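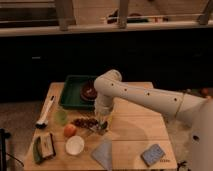
Anqi Ye filed her tax return on time, paid what it said she owed and forgot about it. The penalty notice came 15 months later, in October, and asked for $1,075.

The trouble was a savings account she had opened while working in Ombridge. It had earned $319 in interest, which she left off the return. She says she thought the bank there had already taken the tax.

Her objection turned on one word: careless. The revenue office said a reasonable person would have checked. Ye said she had given every statement to her tax agent, Olel, and had the emails to show it. 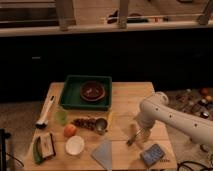
*Grapes, cups and a bowl on a tray.*

The reviewer accepted part of that. Handing over the papers counted in her favour, but she had signed the return without reading the foreign income page. The penalty was cut by 50 per cent. The tax and interest stayed.

Ye could have gone to the tribunal. She looked at the filing fee, and at a morning off work, and paid the balance. Olel has since added a question on overseas accounts to its client form.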